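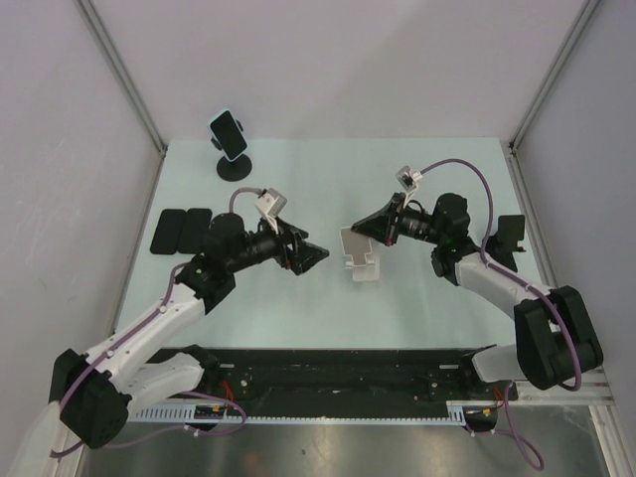 Re: [stands] Lip depth on the small phone stand

Jairo, I went back over the lip question on Saturday with the Lirnside drawings open. The depth in the drawing is measured from the face of the back plate, and your figure was taken from the rear edge, so the two of you were never going to agree. On the white translucent stand the lip is at the bottom of the back plate, and the plate has a cut-out in it, so put the calipers on solid plate to one side of the opening. Measure at both ends and post both values.

Jairo Sánchez wrote:
> I get a lip 2 mm deeper than the drawing on every
> stand from the August batch. Is the drawing wrong or
> are the parts wrong? Also, does the cut-out have to
> stay where it is? Zsófia wants it lower for the
> charging cable.

On the cut-out: leave it alone until the load test is repeated. The last test used a 385 g weight with the phone upright. Lowering the opening takes material out of the section just over the lip, and that section carries the bending load when somebody pushes on the screen. If Zsófia needs cable clearance, a notch in the lip is the smaller change. Keep it 3 mm clear of each end.

Ruth has the Suvodis material sheet. I have only the first page, so please send the rest to the list.

Drawing 727 stays current for now. Mark any measured parts with the drawing number before they go back in the box.

Nilton Ayala

Print this message | E-mail this message
2 replies | 3 shares

Recent in this list
Nina holder: hinge friction after reassembly
Zargate order, revised packing list
Deburring translucent parts (Fatemeh Amini)
Rubber feet, adhesive or press fit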